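Vondach opens new fill-finish suite at Dallstead plant

Comments (3)
Share this: 32 shares

The long wait in Dallstead is over. Contract drug maker Vondach has opened its new sterile filling suite on the east side of the plant, and the first water runs went through the line in February. For a town that has made pills and powders for decades but never an injectable product, it's a big step, and the mood in the building shows it.
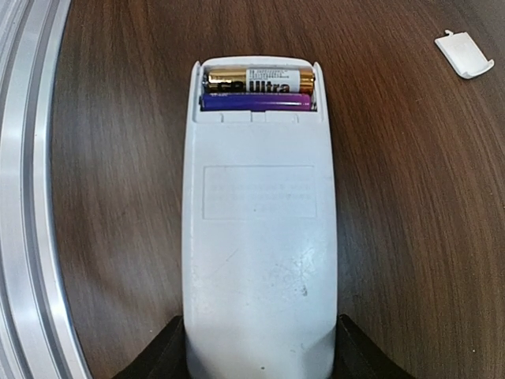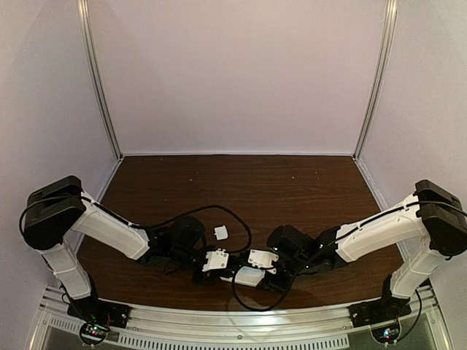
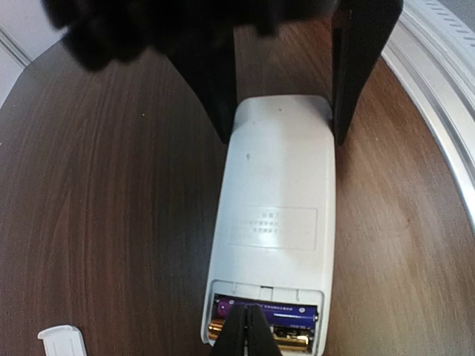
The suite is built for small batches of vials, the kind of work that larger plants often turn away. A customer with an early-stage drug may need a few thousand vials for a clinical trial and then nothing for a year. On a big high-speed line, a job like that loses more product in the tubing than anyone wants to think about. The Dallstead line was laid out with short runs between the tank and the filling needles, and the pumps can be swapped over between customers without taking the whole thing apart.

At the center of it all is an isolator supplied by Tinov. Operators work through glove ports along both sides, and the air inside is kept separate from the air in the room. The choice surprised a few people when the plans first went around, as the company's other site still fills behind open barriers. But an isolator lets the surrounding room run at a lower grade, and that means less gowning, fewer air changes and a much smaller power bill. The crew who will be wearing the gowns all day were very much in favor!

Air handling was the hard part. The building dates from a time when nobody planned for this much ductwork, and the ceiling void was too tight for the first design. The answer was to put two of the air handlers on the roof and bring the supply down through an old elevator shaft that hadn't been used in years. It's a lovely piece of problem solving, and it saved the project from losing a good chunk of floor space in the packaging hall next door.

Getting the equipment in was its own adventure. The freeze dryer arrived in sections and still had to come through the wall, so a temporary opening was cut on the loading dock side and sealed up again once the last piece was in place. Anyone driving past the plant that week would have seen the crane.

Cleaning and monitoring are handled with a mix of new and familiar. Hydrogen peroxide vapor is used to decontaminate the isolator between batches. Particle counters sample continuously during filling, and settle plates go out at set points in every room. Results go straight into Evangelista, the batch record system the plant switched to last year, so a reviewer can pull up the air data beside the fill weights. People who remember matching up paper charts with a ruler and a highlighter are delighted with it.

The plant now employs 138 people, and 32 of those jobs came with the new suite. Most were filled locally. Many of the new operators moved across from tablet production, and they spent months on aseptic technique before they were allowed near the line. Training included gown qualification, airflow visualization sessions with smoke, and a lot of practice picking up stoppers with long forceps through thick gloves. That last one is harder than it sounds, and the practice rig in the training room has become oddly popular on breaks.

Next up are the media fills, in which the line runs with growth medium in place of product to show that the process stays sterile from start to finish. Vondach plans 3 of them back to back, each with its own set of planned interventions and a shift change in the middle. The filled vials then go to incubation and every one gets inspected. If all goes well, paperwork for the first customer product can move ahead over the summer.

There's already talk of a second phase. The shell of a neighboring room was finished at the same time, with drains, power and wall panels in but no equipment yet, and it's the right size for a syringe line. No money has been committed, and the company says it wants to see a full year of work on vials first. Fair enough, but the room is there, the utilities are sized for it, and plenty of people in Dallstead would love to see it filled.

Neighbors can get a look at the project, too. The viewing corridor runs the length of the suite behind glass, and the plant hopes to bring small groups through once the media fills are out of the way. Sign-up details will be posted at the front gate.

3 Comments | 32 Shares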